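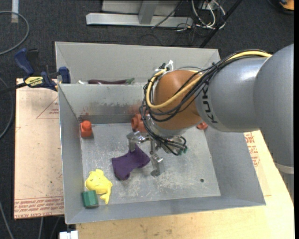

A KUKA arm reaching into a grey metal bin.

The consultation on closing the sixth form at Skerkivby shut in March, and I said I would write something once I had read the council's summary. It runs to 106 pages. I have now read all of it, including the appendices.

The short version is that the council wants to stop taking new sixth formers at Skerkivby and send them to the college at Stustano instead. Pupils already in the lower sixth would be allowed to finish. The reason given is small classes. Further maths has 3 pupils this year and German has 6.

I don't dispute those numbers. My daughter was in a German group that size and it must have cost a fair amount to run. What I do dispute is the way the travel question has been handled. The summary says the journey to Stustano is "manageable by public transport". There is one bus that gets in before nine, and it leaves from the square, which is fine if you live near the square. If you live out on the farms you need a lift to the square first. The report deals with this in a single paragraph and refers the reader to the transport policy, which only covers pupils up to sixteen.

There were 329 responses. Most were against. The council has put them into groups by theme, and travel is the biggest group, followed by the loss of subjects and then what the report calls "community identity". I wrote in under travel. I also asked what would happen to the bursary fund, and I can't find an answer to that anywhere, so I have emailed again.

Annelies Boersma, who taught my two and now chairs the governors, spoke at the public meeting. She was careful not to say she opposed the plan outright. Her point was that the school had been asked for its figures in the autumn, before the new intake had settled, and that the later figures were better. The officer said they would look at them. The summary still uses the autumn ones.

A few people at the meeting wanted to know whether some lessons could be shared, with pupils going over to Stustano two days a week and staying put for the rest. That seemed sensible to me. The report says it was "considered and discounted" and gives no costing.

The cabinet decides next month. You can ask to speak, but you have to register in writing beforehand and you get three minutes. I have registered. If anyone else from the farms side wants to, let me know and we can try not to repeat each other.

Comments

Roos Verbruggen
The bus was late twice last week as well. Have you got the address for registering to speak?

Pete
Shared lessons worked all right when I was there. We did physics at the other place and got a minibus over.

farmside mum
I put in for the bursary question too and got no reply. Please post it if you hear anything.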